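Holders, pegs and a dark tabletop: notes on small-parts storage

I rearranged the small work table again on Tuesday. Readers who have followed these notes since April will know that the table has been through several arrangements, most of them bad. The present one has lasted longer than the others, so I am writing it down before I forget the details.

The requirement is modest. Markers and pegs should stand up when they are waiting and lie in a known direction when they are in use. Anything cylindrical and left to itself will roll, and a marker that rolls ends up under the radiator. A round barrel on a flat surface needs only a slight slope, and my table has one. I measured it with a length of straight steel and a feeler gauge: 5 mm down across the depth, falling towards the front edge. I have shimmed the legs twice. The floor wins.

The holder for the blue one is a plain black part with an upright back and a flat base. The purple block sits further back and carries the green block and the brown post, so the taller things are all behind the shorter things and I can reach over the front of the table without knocking anything. Red lies flat, lengthwise, pointing front to back.
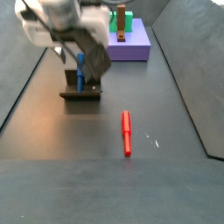 Does a holder need to be screwed down to stop it tipping?
A wide enough base will do the job for anything light, and a strip of thin rubber underneath stops it sliding; screws are worth the trouble only where the thing being held is tall or gets pulled sideways.

I worked that out the slow way. The first holders I made had a base as narrow as the back, and they fell over whenever a marker was drawn out at an angle. Bhavana Hegde, who has more patience with statics than I have, pointed out that I was pulling on the top of a lever and should stop being surprised. The base needs to extend in the direction of the pull. On a table you work at from the front, the pull is nearly always towards you, so the base goes forward and the upright goes at the back. I had been fitting them the other way round for the sake of looks.

The bracket shape has a second advantage. With the upright at the back, the open side faces the hand, and you can see at once whether there is anything in it. A tube or a cup hides the lower part of whatever it contains, and short pencils vanish into it altogether. I had a Prultis desk cup for years and I still find things in it.

Fixings next. I use pan-head screws with a washer where the material is soft and without one where it is not. Two small screws side by side resist twisting far better than one large one in the middle, and the spacing matters more than the diameter. Finn Dreßler disagrees and uses a single bolt with thread lock for everything. His holders do rotate, slowly, over months. He calls this adjustment.

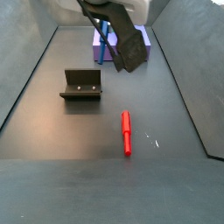
Surface finish deserves a paragraph. A dark grey surface is easy on the eyes under a strong lamp and makes red or blue parts very easy to find. It also shows every speck. Pale dust, eraser crumbs and fine scratches all stand out on it, and wiping with a dry cloth only moves them towards the corners. I now use a slightly damp cloth, then a dry one, and leave the scuffs alone. I tried polishing them out with a Garkent compound and got a shiny patch surrounded by the original scuffs.

Colour coding was Lorraine Halliday's suggestion. My earlier system used printed labels, which peeled, and before that a numbering scheme that ran to 57 entries and needed its own index. Colours are faster. The limits are that you run out of distinct ones quickly, that blue and purple are closer than you would like in the evening, and that a guest will not know the code. I accept all three. For the drawers, where there are too many categories for colour, I have kept the numbers and moved the index to the inside of the lid.

Stepped parts are a separate problem. A peg with a thick section and a thin section will not roll straight; it describes an arc about the thin end. On a sloping table this is useful, as it tends to run a short distance and stop. It is less useful in a drawer, where a dozen of them will interlock into something resembling a log jam. I store those in a single layer on a piece of ribbed matting, thick ends alternating.

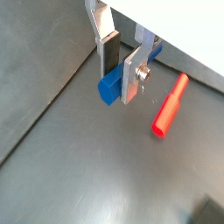 Square sections give no trouble of this kind. They stay where they are put and they stack. If I were starting again I would buy square-section stock for everything that did not have to turn, and I have begun replacing the round spacers in the Leka shelving kit on that principle. The cost is slightly higher and the edges want breaking with a file before they are pleasant to handle. A couple of strokes at 45 degrees is enough.

On abrasives, I finish the visible faces at 800 grit and stop. Thắng Vương takes his to 1,000 and wet-sands them, and they are nicer than mine, but a holder is handled all day and the difference has gone within a fortnight. Matte surfaces also have the practical merit of not throwing the lamp back at you.

Sockets should be drilled oversize. My first ones were a close fit, which felt well made for an afternoon and was a nuisance from then on, as each peg had to be lined up exactly before it would go in. A little clearance and a light chamfer on the mouth of the hole cure this. The peg leans very slightly. I have stopped minding.
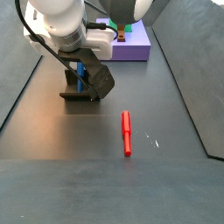 The order of clearing up is back to front. Tall items go home first, then anything standing in a holder, then whatever is lying loose at the front. Doing it in the opposite direction means reaching over things you have just straightened. Selma Berisha timed me doing it both ways and the difference was small, though I knocked over fewer items going from the back.

Two jobs remain. The lamp is a Pladmont clamp type and its arm droops after an hour, so the shadows move while I am working; the friction washer needs replacing and I have not found the size. The other is the slope. I have a packet of thinner shims and will try the rear legs separately this time, after lunch when the light is better.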